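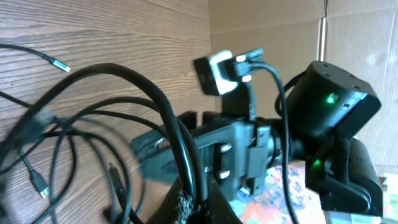

Cables on the wood surface, USB end at upper left, cardboard to the right.

2019-04-30

Cable day at last! I've been wanting to get into the black ones for weeks, and Martti Seppälä finally gave up half the bench so I could spread out. Everything from the Ravwood box goes into one heap first, then gets pulled out one lead at a time, thick ones before thin. The thick black one is a joy to handle — it holds a big loop all by itself and wants to go back to the same curve every time you coil it.

The thin ones are another story. They wrap themselves around anything. Best trick so far: find the plug, hold on to it, and feed the rest of the bundle over it. Pulling just makes the knot smaller and meaner.

Lengths so far: the longest came out at 528 cm, next one 287. Anything over 300 goes on the big hook by the door, the rest in the Gundard drawers. Ties every half turn, 3 per coil, snug but loose enough to slide.

Arvo Tuominen wants the USB leads kept apart from the power leads, and I'm all for it. Labels on both ends this time!

Still to do: test the small plugs with the meter, ask Harju about more ties, find a lid for the Ravwood box.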